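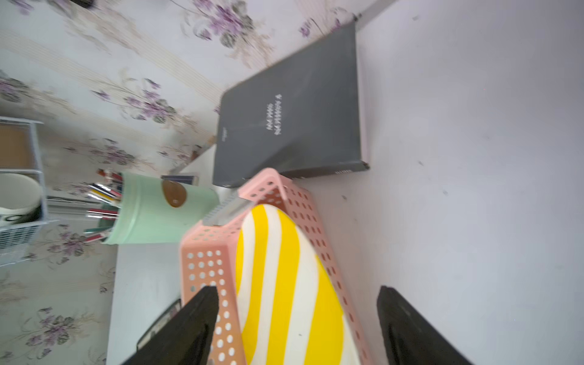 Kojo Tsikata wrote back that a list of library books with no due dates in it was only half a list, and he had a point, so version 2 has the due dates.

Home Data Notes Loans Contact
Search this site Go
Sunday, February 3, 2019
by Przemysław Stępień

# Coltcombe Village Library Loans

Hi! So what you've got is a plain CSV of what people borrowed from the Coltcombe library van, typed up by me from the old paper cards over a lot of evenings (and a lot of tea). It starts in June, when the van began stopping on our side of the river, and it has more than 100 loans in it.

## What's in the file

One row per loan. The columns are title, author, shelf, date out, date due and stop. The stop is either Coltcombe or Rulau, and if the card didn't say, I left it blank. I never guessed!
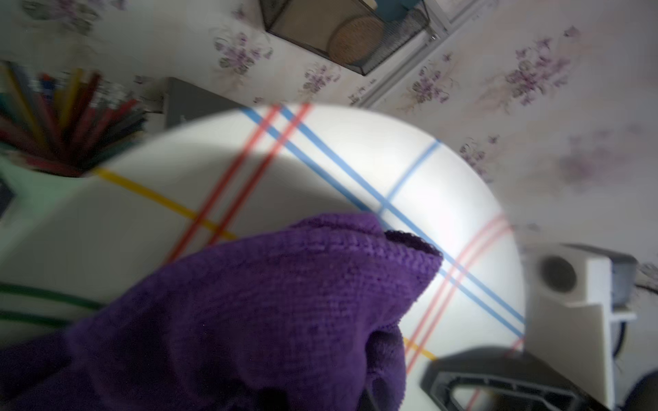

*Purple cloth on the round table.*

No borrower names, ever. The cards had them and I skipped that line completely, so please don't email me asking who kept the Adejei gardening book for 12 weeks. I don't have it written down and I wouldn't tell you anyway.

Shelf codes are a bit of a mess. The van people changed them halfway through, so crime novels go from C to CR, and cookery (also C for a while, great idea) ends up as K. I've kept whatever was on the card

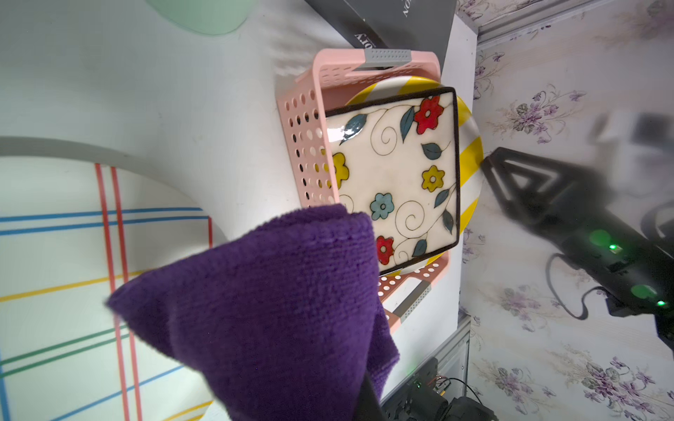

and put my best reading of it in a second file called shelves.csv, which you can join on if you want tidy groups. If you only care about titles, ignore it.

## Known problems

- Spelling of authors is all over the place. I fixed the ones I was sure of.
- 5 cards had water damage and only the title survived.
- Renewals look like new loans. Sorry, I noticed that far too late. 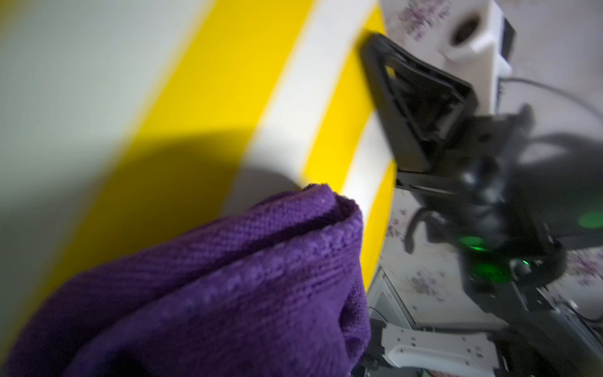
- Large print copies aren't marked before the Elari cards start, so don't use this to count them.

## Using it

Do what you like with it, just mention where it came from. If you spot a wrong title, send me the row number and what you think it should be, and I'll dig the card out of the box and check.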